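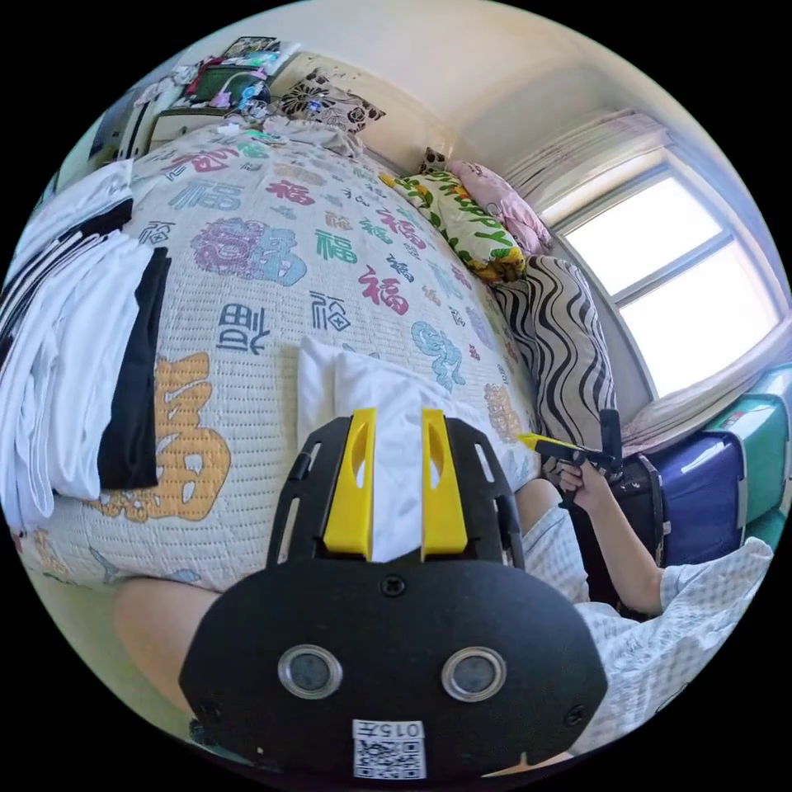 What does a second pair cost? Clellow wanted 3955, delivered in March.

The Quote

March | By Jeferson Rezende

Print this story | E-mail this story

Moura had budgeted 3323 and not a dollar more. She read the quote at the kitchen bench, then rang Botoria, who could do it for less if she waited 11 weeks.

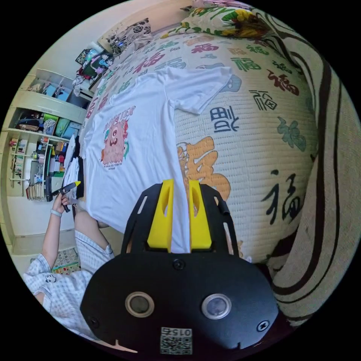
She didn't have 11 weeks. The folding contract started in 10 days — Tudach had signed it already.

"Could we hire?" he asked.

"We could hire one."

She crossed out the new laptop and wrote the Clellow figure in its place.

Contact | Copyright Jeferson Rezende | Back to top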